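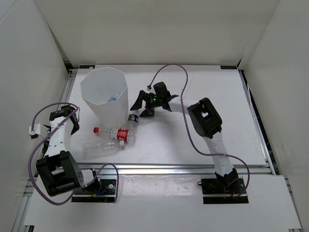

Jobs > Hardware > Mobile Devices > Hinge and Display Test Technician

Olteanu is hiring a test technician for its mobile devices lab in Rultville. The lab checks folding phones and small tablets for device makers before those products go on sale, and most of the work is opening, closing, pressing, dropping and measuring. You will spend your day at the bench. The job is full time and on site. It reports to the lab lead and is open because the team is growing from 13 people.

What you will do

Set up fold cycle runs on prototype phones and log the results at each stop point. Inspect inner screens for creasing, dead pixels and lifting at the edges. Measure hinge torque and gap width before and after each run. Write up failures in plain language so that a design engineer in another time zone can follow what happened. Keep sample devices locked away and signed for. Many of them have not been announced, and you will be asked to sign a confidentiality agreement before your first interview on site.

You will also help with battery and charging checks when the Brerketley office sends work over, mostly from July through the end of the year.

What we need from you

- A two-year degree in electronics or a related field, or 2 years of paid work in a repair shop, test lab or factory
- Steady hands and comfort working with small screws, flex cables and adhesives
- Basic spreadsheet skills
- Ability to lift 40 pounds
- Legal right to work in the United States

Experience with phone screen replacement is a plus. So is any scripting, though we will train you on Ninow, the in-house tool we use to schedule runs and store readings. You do not need to know it in advance.

Hours and pay

The shift runs from 7:30 a.m. to 4 p.m. with a half-hour lunch. Some evening cover is needed when a long run is due to finish, and those hours are paid at time and a half. Starting pay is $28 an hour. Health and dental coverage begins after 63 days. Parking is free in the lot behind the building.

How to apply

Send a resume and a short note about a device you have taken apart, what was wrong with it and how you found out. One page is enough. Use reference number 209 in the subject line. Applications without the note will not be read. Interviews take place at the Rultville lab and include a one-hour bench exercise with tools provided.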